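Things on the Table, a Gallery

By Shuzhen Duan
08/06/2022

I have a weakness for other people's tabletops. Give me a cathedral and I will admire it for a polite minute, then go looking for the counter where somebody left their lunch. This page is the latest installment of that problem: one wooden table, two bowls that do not match, and a supply of produce that keeps better than anything in my own refrigerator. Three pictures made the cut. The rest of the Kerndale set will go up in November, if I get around to the sorting.

Dinner for Nobody in Particular

My mother believed that a bowl was for putting things in. The grapes were evidently raised in a different household.

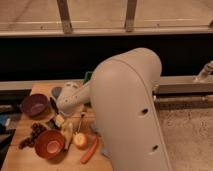
Grapes, two bowls and a knife, with dinner still at the planning stage.

I have gone back and forth on the purple bowl. It is the color of a bridesmaid dress from a wedding I would like to forget, and I have come to think it's the best thing on the table. The orange-red one gets more attention — that color always does.

Fruit, with One Vegetable

An apple, a banana and a bunch of grapes make a still life. Add a carrot and you have a grocery list. I like it more for the carrot, which lies at an angle beside the apple as if it had been invited by mistake and decided to stay. The big red-orange bowl has plenty of company and takes part in none of it.

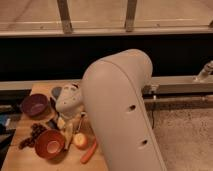 The Desk Drawer Joins In

Every table I have ever owned ends up this way. You start with fruit, and soon there is a marker, and a sponge, and a paper cup standing at a distance from the other cup. The apple and the carrot sit near the front. My favorite is the marker lying next to the purple bowl, ready to label something. I own 13 markers and can never find one when the freezer bags come out.

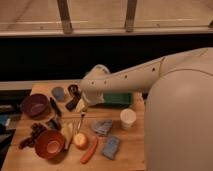
Prints and Other Business

Prints of all three are available on matte paper, unframed. Please give the title when you write, as "the one with the bowl" has caused trouble before.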